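Switched banks, sort of

January 2026

Quick one, I'm between things and the train is in 15 minutes.

So I finally moved my everyday spending over to Graten. Matilde Garcia has been on at me about it since November and I kept saying my old bank was fine. It was fine. But the old bank's app logs me out every time I look away from it and I got sick of typing the long code at the register with a line of people behind me.

Setup was easy. Photo of the ID, selfie, wait. Waited 40 minutes for the selfie to go through, second try, no explanation for the first one. Then the card shows up in the phone right away and you can pay with it before the plastic one comes in the mail. Liked that a lot.

First tap was coffee. Worked. Second was the bus. Also worked, and faster than my old card I think, altho that could be me wanting it to be.

Stuff that bugs me so far:

Notifications. Every payment gets 2 of them, one from the app and one from the phone. I turned off the app one and then the refunds went quiet too. Turned it back on.

No joint account yet. Impi Huttunen and I split groceries and the power bill, so that still goes through the old place and I'm moving money by hand every week like it's 2009.

Cash. There's no branch, obviously, and the closest machine that takes deposits is 4 stops away in the wrong direction.
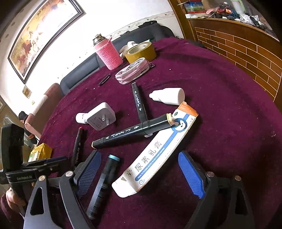
Splitting a check is the good part. Dinner with Ozan and Salvador last week, I paid, picked the payment in the list, hit split, done. Salvador's share came in before we had our coats on. Ozan is still on his old bank so he got a link and hasn't opened it. Ozan if you're reading this, open the link.

Fees I haven't figured out. Free at home, free up to some limit abroad, and then a percentage that is diffrent on weekends. I'll read the page properly before I travel.

Keeping the old account open til spring for the rent and the joint stuff. If anyone has gotten Graten to work with a landlord that only takes paper checks, please email me, comments are still broken.

Ok, train.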